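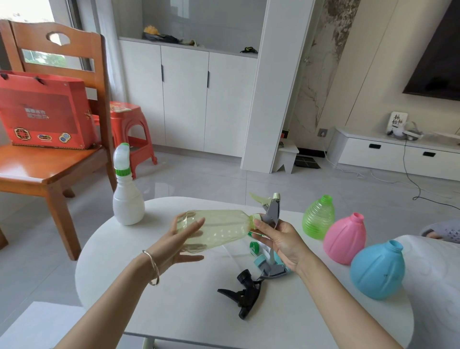 Kovalchuk Home Supply
Product notes by the shop editor

Plurnedent refillable spray bottles, mixed colors

Plain plastic spray bottles with screw-on trigger heads, for water, plant mist and everyday home cleaners. The bottles and the heads come apart, so you can fill, rinse and store them separately. Sold singly or as a mixed set. Colors in a mixed set vary with stock, and heads are not always the same color as the bottle. If you need a particular match, order singles and pick the color from the menu.

What you get
One bottle body and one trigger head per unit. Heads are packed off the bottles, so each one needs to be screwed on before first use. No tools needed.

Sizes
Small: 462 ml
Large: 800 ml
Both sizes use the same neck thread, and any head in this range fits either one.

Bottle body
See-through colors let you check the level without opening the bottle. We stock a ribbed style and a smooth style. The ribbed one is easier to hold with wet gloves. The smooth one takes a label better – paper labels tend to lift off the ribs after a week or two by the sink.

Trigger head
The nozzle turns from closed to mist to stream. Turn it back to closed before putting the bottle in a bag or a bucket. The dip tube is cut for the large bottle. On the small one it will bend along the bottom, and that is fine, but you can trim the end at an angle with kitchen scissors if you prefer.

Fitting the head
Fill the bottle to just under the shoulder. Stand it on a flat surface, drop the tube in and turn the collar clockwise until it stops. Hand tight is enough. If the collar sits crooked, back it off and start again, as forcing it will damage the thread. The first few pulls will only bring up air.

A dry bottle can be put together lying on its side. Once there is liquid in it, keep it upright until the collar is tight.

Care
Rinse with warm water between fillings and run clean water through the head until it sprays clear. Do not put any part in the dishwasher. If the spray gets weak or goes off to one side, soak the nozzle in white vinegar for 45 minutes, then rinse.

Not suitable for
Bleach at full strength, paint thinner, acetone, fuel, or anything above hand-hot. Do not use for food. Never mix cleaners in the same bottle, and label every bottle you fill.

Spare parts
Heads are sold separately under the Fistatik name and fit all Plurnedent bottles in both sizes. They do not fit the older Hekalberg bottles, which have a wider neck. Loose collars are not available.

Each head is rated for 3,000 pulls. A bottle used every day in a kitchen will usually outlast its first head, so many customers add a spare to the order.

Returns
Unused bottles can be sent back in the original bag. Bottles that have been filled cannot be returned unless the part is faulty.

Stock and colors last updated 4th March. The next delivery of large bottles is due in June.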